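Equipment planning for next year: hand-held grippers

The budget request for the data collection room goes in at the end of December, and most of it this time is for hand-held grippers and the parts that wear out on them. The robot arms stay as they are. Crescencio Carretero has put the draft list together and would like comments from anyone who uses the room.

We have been working with two sets of grippers on loan from the Drenmont office. The loan ends in the spring and Drenmont needs them back for its own work. The proposal is to buy two sets of our own, so that one can be in use while the other is being cleaned or repaired.

Quotes came in from Justemier and Simik. Simik is cheaper on the grippers alone but sells the finger pads only with a full jaw assembly. Justemier sells pads, triggers and cables separately and quoted $2,780 for a set, shipping included. Crescencio's draft goes with Justemier. The spare parts would be a separate line, and he suggests ordering enough pads at the start to get through the year, as a second small order has to go through purchasing all over again and can take up to 10 working days to be approved.

Three things are still open. The first is head-mounted cameras. The draft assumes we keep the ones we have and replace only the straps and mounts. If yours slips or is uncomfortable over a long session, tell Crescencio now so that he can price a different mount. 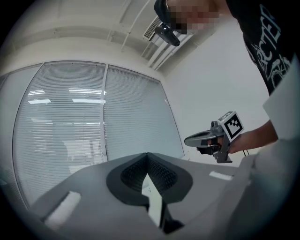

The second is markers. We print our own at present and glue them on, and they get scuffed at the corners. Yakubu can supply them already fixed to a rigid block, but the price depends on the size, and we have to settle on one size for all the grippers before asking for a quote.

The third is storage. The drives fill up faster than they did last year, and the request should include either more drives or a larger share of the server. IT has asked for an estimate of monthly recording hours before it will give a figure for the server.

Repairs are not in this request. They come out of the general maintenance account, as before, and should be reported on the usual form with the gripper's label number.

The draft is in the shared planning folder. Please add comments to the file itself and put your initials next to them.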